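Section 4: Checking and packing the flip-board games

These steps cover the blue face-guessing boards in the Valel lending kit. Allow time for them after each loan and before the kit goes back on the Pratari shelf.

4.1 Before you start

Work on a flat surface with good light. The floor is fine. Keep the card bag, the spare card sheet and a dry cloth within reach.

CAUTION: Small cards are a choking hazard. Do not check a kit while children under three are in the room.

4.2 Checking the cards

1. Set the board down with the thick rounded rim toward you.

2. Fold down any trays that are standing. Press on the middle of the tray - the corners can crack.

3. Look along the front row first. Cards in this row get the most handling and bend sooner than the others. 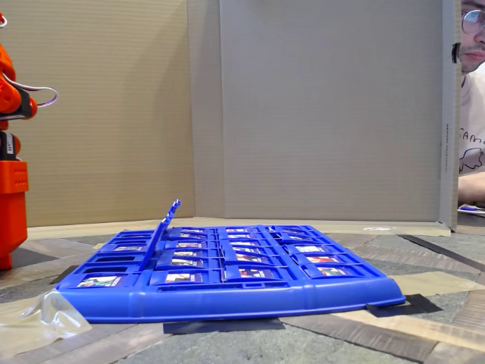 4. Slide out any bent or torn card from the top. Do not pull it forward through the tray.

5. Replace it with the matching card from the spare sheet. Spares are printed on Radari card stock. Ordinary paper is too thin and will slip down in the tray.

NOTE: If the spare sheet has been used up, write the name of the missing character on the loan slip and send the kit out with both copies of that character removed. The game still plays well.

4.3 Checking the hinges

1. Lift one tray until it stands, then let go. It should stay up without help.

2. Flip it down again with one finger. It should drop without sticking.

3. Repeat for the rest of the row, then go on to the next row.

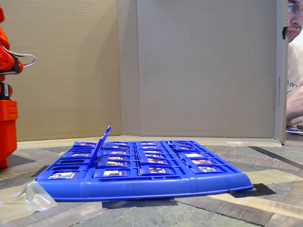
Kavinda Kanagaratnam adds that a stiff hinge should be worked back and forth by hand, and that oil should never be used, as it gets onto the cards and spoils them within roughly 2 weeks.

4. If a tray will not stay up, put a Ngubane repair tag on the board and set the kit aside.

4.4 Packing

Wipe the board with the dry cloth, fold every tray down, and put the card bag in last. Close the lid and sign the slip.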